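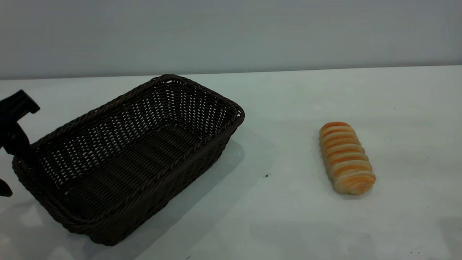 I have been told, more than once and by people I otherwise trust, that I need a bread basket. The argument seems to be that bread on a plate is just bread on a plate, while bread in a basket is a meal. I have never been convinced. My mother kept rolls in the paper bag they came home in, and put the bag on the table, and we all managed to find them.

But a friend, Guadalupe Huerta, was clearing out her kitchen cupboards in November and pressed one on me. Dark brown, rectangular with rounded corners, woven, with a thick twisted rim. She had bought it from Trastik when she moved into her flat and by her own account used it for post. I said thank you and took it home and looked at it for a bit.

My first complaint is with the weave. A basket has holes in it, and bread makes crumbs. I don't see how anyone gets past this. You either line it with a napkin, in which case you now have a napkin to wash every time somebody eats a roll, or you leave it bare and the crumbs go straight through to the table. When you lift it there is a neat oblong of them underneath. The plate, I will point out, has never done this to me.

The second complaint is the claim that bread "breathes" better in a woven basket. The Bresora catalogue says this about every basket in it, and so does the woman at the market who sells them. Breathing is what makes bread go stale. A crusty roll left out in the air overnight is a doorstop by breakfast, whatever it was sitting in. I did try, for the sake of fairness. I bought rolls from Varela on the corner, put 2 in the basket with a tea towel over the top and 2 in the enamel bread bin with the lid on. By the following morning the basket pair had gone leathery outside and tight inside. The bin pair had soft crusts, which I don't love either, but ten minutes in a hot oven put them right. The basket pair went into soup.

I'll allow that it was one night in one kitchen, and mine is dry with the heating on. Somebody by the sea may get on better.

Cleaning is the next thing. If yours is real willow you aren't supposed to soak it, and if it's the plastic sort you can, and people will tell you very firmly which one you've got without having seen it. Mine gets a rinse under the tap and a going-over with an old toothbrush, then stands on end on the draining board. The floor of it is the worst part. The openings there are small and run in rows, and seeds lodge in them. I had poppy seeds in mine for three weeks. A dry pastry brush gets most of them out if you do it before they have met any butter.

Then there is the size. A basket like this wants six or eight rolls in it before it looks like anything. I live with one other person, who doesn't eat much bread in the evening, so most nights we are talking about a single roll. One roll in a basket that long slides to one end when you pass it and looks like the last of something. I end up putting the roll straight on the table next to my soup, as I always did.

I went and looked at smaller ones. Pudolus do a round one which is the right size for two people and costs more than a week of bread, and it has the same holes. There was a review under it from a man who said it had "transformed" his Sunday lunches. I'd like to have been at the ones before.

What I will say for it, and Guadalupe can stop reading here if she wants to feel she has won, is that it was useful when we had people round. I warmed the rolls, lined the basket with a clean tea towel, folded the corners over, and they stayed warm long enough to get round the table once. It weighs nothing, so people passed it without putting down their glasses. And the dark colour looks well on a pale table, I can't argue with that.

So it has a place on top of the fridge for now. The bread bin stays where it is. There's a lemon in the basket this week, and the spare keys, and a letter from the dentist I keep meaning to answer.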